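Spring open house at the Clornbridge lab

Tue 6 May was our first open house since the move to Clornbridge, and what a good afternoon it was! Zunodine opened up the two-arm bench and let visitors get close enough to see the scratches on the gripper fingers. The piece of packaging in the middle of the table got more attention than anything else in the building.
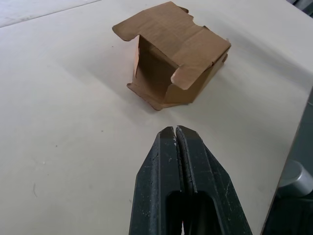
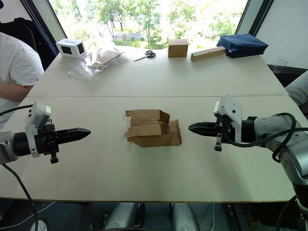
What we showed on the bench

Seok is our software for handling things that bend. A wooden block is the same shape every time you reach for it, but torn, creased brown packaging never is, and that's why we like it so much as a test piece. Each arm has a black two-finger gripper, and there's a small camera at the wrist so Seok gets a close look before the fingers touch anything.

We ran 11 sessions over the afternoon, each with time for questions (lots of them, and good ones - how hard do the fingers squeeze, what happens if the flap rips, can it do gift wrap?). The people who came over from Plonville stayed for three sessions in a row and asked to see the raw camera views, so we put those up on the big monitor for everybody.

A few of you asked how much practice goes into this. Seok has been trained on roughly 2000 folding attempts so far, and we're adding more every week.

Coming up

We'll do it again in September, with longer sessions and more chairs. Bring something crumpled from home and we'll try it on the bench - paper, cloth, whatever you've got. Sign-up opens in the next newsletter.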